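# The slow business of learning to mend a clock

Vaida Ķēniņš keeps her kettle on the windowsill, because every other flat surface in her Nosmont workshop has a clock on it, or a piece of one. I had come with my grandmother's mantel clock in a shopping bag, wrapped in two tea towels, and I stayed the whole afternoon (she is a very easy person to stay with).

She has been mending clocks for 30 years. People do ask her about watches – a man once came in with a Rolex and went away rather cross – but she sends them down the road to Endang Khoo, who has the eyesight for it. Vaida likes something with a bit of weight, a striking clock for choice, and best of all one that somebody's uncle has already tried to put right with sewing machine oil.

Most of the work is cleaning. Old oil goes thick and brown and drags at everything, and a clock that has been given up for dead has often only been left too long. She takes it all apart, washes it, pegs out the worn holes and puts it together again, and then she simply lets it run for 21 days before she'll hand it back. I thought that was terribly long until she told me about the ones that stop on day 20. 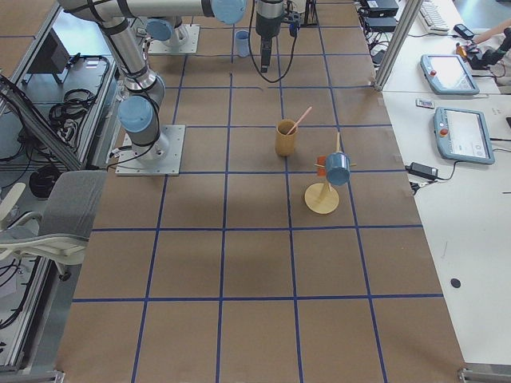 How often should a clock at home be serviced? Every five years or so is plenty for most, and sooner if it starts to lose time or the strike grows sluggish.

Mine hadn't been touched since my grandfather died, so I kept rather quiet about that. Vaida wrote me a ticket, number 100 in the book, and told me to come back in November. I left the tea towels behind, and I dare say she's still using them.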